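# Getting the creases out of a green cloth backdrop

I put off sorting my backdrop for ages, because ironing that much fabric sounded like a horrible way to spend a Thursday evening (it's fine, put the radio on).

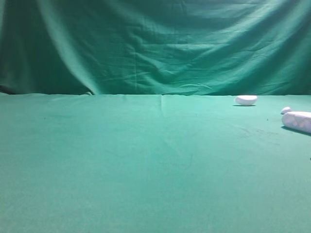

Creases matter more than you'd think with green cloth. Every fold catches the light on one side and goes dark on the other, so when you come to key it out you're chasing five greens instead of one!

What you'll need:

- a handheld steamer, or an iron with a decent steam button
- 4 strong clips
- a spray bottle of water, 200 ml is plenty
- a lint roller

**1. Check the label.** Mine is polyester, so I keep the heat low. Try a corner first.

**2. Hang it and steam from the top.** Work downwards in slow strips, pulling gently on the bottom edge with your free hand. Leave the seams till last, they're stubborn.

**3. Clip the sides.** Pull outwards, two clips each side, until the sideways ripples go. Don't haul on it or you'll just get new diagonal ones (ask me how I know).

**4. Do the table cloth separately.** Lay it flat, mist it lightly and smooth it from the middle out with your palms. Tuck the back edge down firmly where it meets the curtain, then go over the lot with the lint roller for white bits.

**5. Leave it overnight.** Fidelina rolls hers round a cardboard tube afterwards and never folds it. I've got a tube now too.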